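Cleaning and storing acrylic sheet

Acrylic scratches far more easily than glass, so keep it away from kitchen roll and scouring pads. Rinse off the grit first, then wipe with a soft cloth and a drop of washing-up liquid in lukewarm water. Don't use window cleaner with ammonia in it.
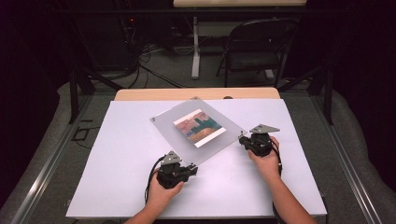
Frosted acrylic sheet over a white tabletop.

Frosted sheet shows greasy fingermarks on the matt side. Handle it by the edges, and leave the film on until the cutting is done. Store sheets upright, well away from the boiler. Mine bowed in August after 8 days flat across two battens.

Comments

Iestyn Bowen: Does this go for polycarbonate too?

Beddoe: Mostly, yes. It marks even more easily.

clerent90: Old pillowcases make good sleeves for the small offcuts.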